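Claka opens self-service parcel counter at Jomport

July 26, 2019

Parcel and freight company Claka has opened a self-service lodgement counter at its Jomport depot, extending drop-off hours for small businesses and households in the area.

Customers can now bring in packed and labelled parcels from early morning until late evening, including on public holidays. The staffed counter next door will keep its current hours and will still handle oversized items, fragile goods and customs paperwork.

The depot handles up to 4000 parcels on a busy day, many of them from online sellers posting to Asia. Planning for the new counter started in February, after 155 account holders answered a survey on opening times.

"Most of them wanted to drop off after they closed their own shop, and we weren't open," said depot manager Doina Popescu. "That was the main complaint, ahead of parking."

Jomport homewares seller Usa Sitthichai took part in the trial with 11 other businesses. She said her evening orders now leave a day earlier.

Preparing a parcel

Claka asks customers to tape all seams, remove or cover old labels and stick the new shipping label flat on the largest side. Labels folded over a corner often can't be read and the parcel has to be sorted by hand.

Parcels go under the scanner with the shipping label facing up. Chinese-language signage is fitted on the equipment, and staff can explain it in English or Thai - ask at the staffed counter.

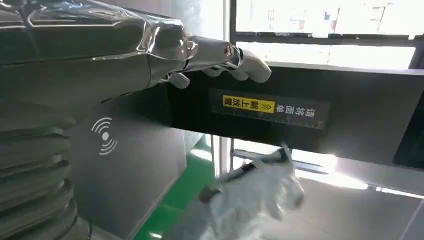 Prices and contact

Lodgement fees are unchanged. Account holders will be billed monthly as before.

Media enquiries: Decha Inthanon, Claka communications, Jomport depot.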